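4.2 Where the lamp goes

The second part of the study concerns small lamps and the tables they live on. Our interest was modest. Desk lighting is usually discussed as a matter of brightness and glare, and the literature has a good deal to say about both. It has much less to say about the ordinary business of putting a lamp down, picking it up again, and finding a spot for it among the drinks. Pichler, the older of the two placement scales we used, gives lamps a single line, and that line is mainly about ceilings.

The room at Staltevik was set up in January and kept as a shared workroom throughout. We made no attempt to tidy it into a laboratory. People had their own work to get on with, and any table left clear for long tended to acquire a bottle.
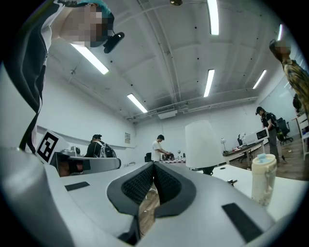 Sessions ran for 16 minutes each, and there were 100 of them. Participants were asked to place a lamp where they would want it if they had to read at that table for an hour. They were given no definition of "want," a decision the authors argued about for longer than any session lasted. Final positions were scored on the Uvum grid, which divides a tabletop into squares and has no opinion about any of them.

Two kinds of lamp matter for what follows. A shaded lamp spreads its light through the sides and open ends of the shade, so its exact spot is forgiving. A stem lamp is fussier. It has a small footprint and some height, and people treat it as something to be parked at the rim of the table, out of the way of elbows. Drinks, meanwhile, are placed with great confidence and then defended.
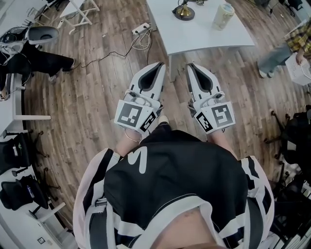

Figure 6. Brass stem lamp and lidded cup sharing a white table. The power strip is on the floor beside it.

The cord turned out to be the strongest influence on placement, stronger than hand preference or the position of the chair. Participants glanced at the power strip before they looked at the table, and several said so without being asked. When we moved the strip, the lamps followed it. This finding will surprise no one who owns a lamp, but we could not find it written down in the earlier Kikstead report, and so we write it down.

Shades raised a separate problem. A wide shade hides the base from anyone standing over it, and the person setting it down has to guess where the edge of the base is. Most people solved this by tilting the lamp and looking underneath.
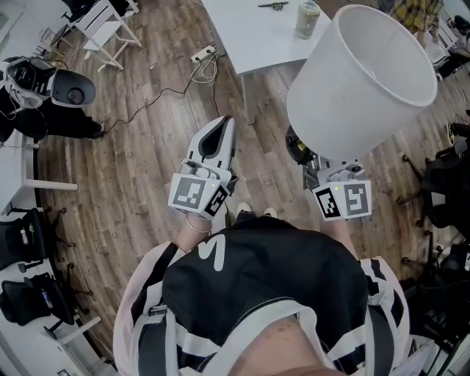

Tilting was coded as a separate step. It added little time to a placement and a fair amount of dignity was lost in it, though we did not measure the second quantity. Of the 530 placements recorded, 11 were dropped from the analysis for lack of agreement between coders on where the lamp had ended up. In most of those the lamp was set down, considered, and nudged until the session was over.

A last remark on the surroundings. Tables in the same room were dressed differently, and we kept them that way in order to see whether a patterned surface drew the lamp toward any part of its pattern.
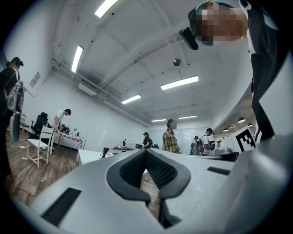 Figure 7. The table with the red-and-white checkered cloth, with a black office chair and a white slatted chair in front.

On the Uvum scores it did not. Several participants nevertheless told us that they had lined the base up with a square, and were pleased to have done so. Their scores are included with the rest in Section 5.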